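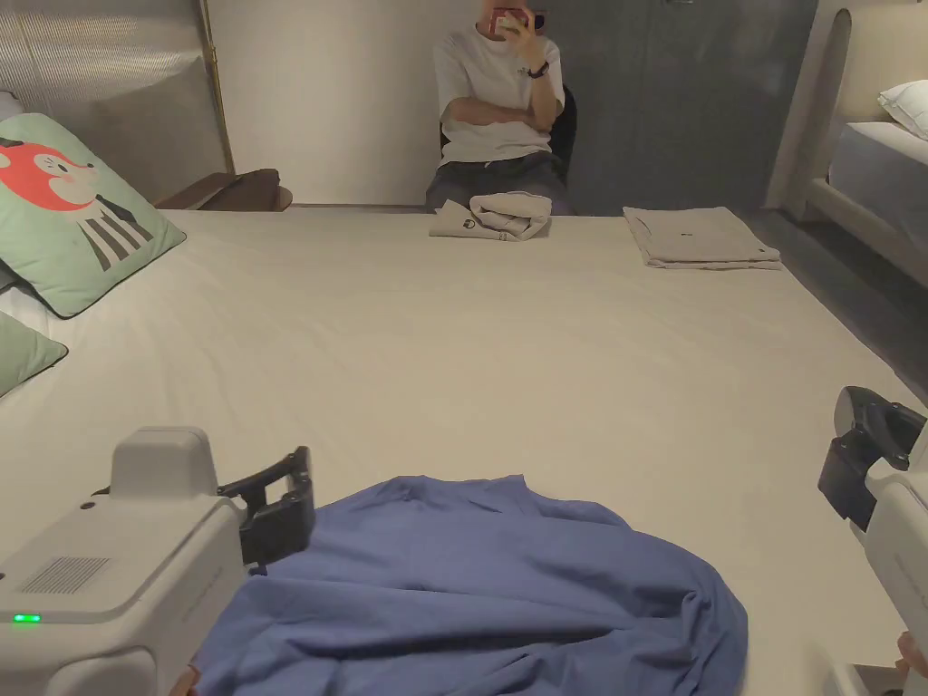 ## Folding long sleeves on a bed

I fold on the bed. The dining table is the right height for it, but it is too narrow for a long-sleeved shirt laid out with both arms extended, and the edge drags the cuff down every time you let go of it. A mattress with a fitted sheet pulled tight gives enough friction to hold a sleeve in place while you deal with the other one. A duvet doesn't work. It gives under the hand and the creases move with it.

My order is beige and plain things first, blue things after. There is no technical case for this. Margaux Huet sorts by fabric weight and gets a better stack than I do, with the heavy cotton at the bottom.

The method for a long-sleeved shirt:

1. Find the collar. Pick the shirt up by the shoulder seams and let it hang for a moment.
2. Lay it face down and flatten from the collar toward the hem with the side of the hand.
3. Fold one side in to a third of the width. Turn the sleeve back on itself so it runs parallel to the side fold.
4. Repeat on the other side. The sleeves should overlap at the back without crossing the center line twice.
5. Fold the hem up to the collar, then in half again.

Step 3 is where mine go wrong. If the sleeve is laid at an angle, the cuff ends up past the bottom fold and you get a lump on one side of the packet. Fold it again from step 2; adjusting it afterward never gets it square.

Finished items go at the far end, away from the working area. I leave a gap between piles wide enough to put a hand down flat, and anything with a small print gets folded so the print stays on the outside and I can tell one beige thing from another in the drawer.

## Clearing the surface

The cushions stay at the head of the bed while I work, as long as they are on one side. Timothée Fleury says to put them on the floor. I tried that in March and had to go over both covers with a lint roller.
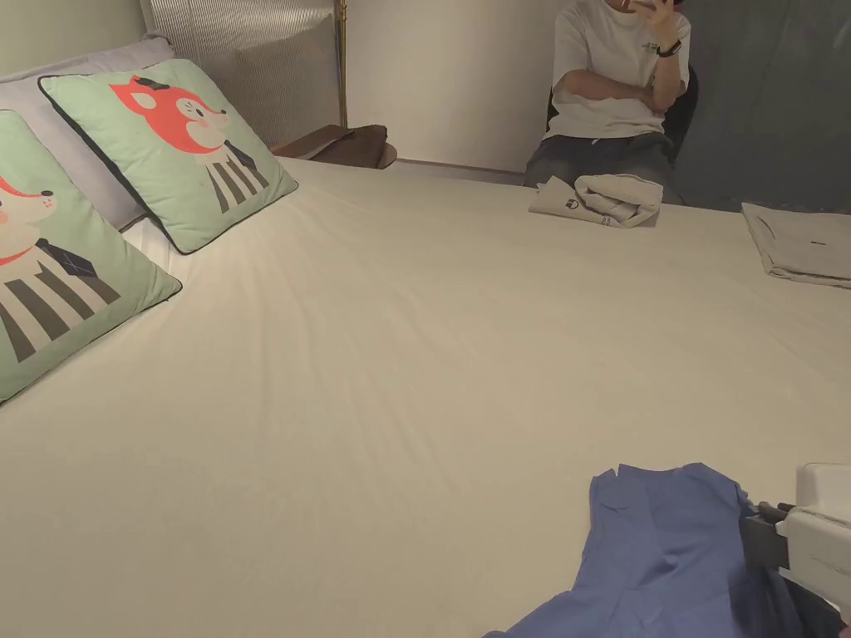 The pillow goes behind them, pushed up against the headboard, which leaves the lower part of the mattress clear. For one load that is plenty. For two loads I take the pillow off as well and use the full length.

The sheet matters more than I expected. The old one was a Plamlow, soft and loose at the corners, and it rode up under the shirts. The replacement is a Yuen with deeper elastic. It has to be pulled down at all four corners before starting or it slackens in the middle within one pile.

Next change is the drawer. It is too shallow for shirts folded in half twice, so I will try a third fold at step 5 and file them upright.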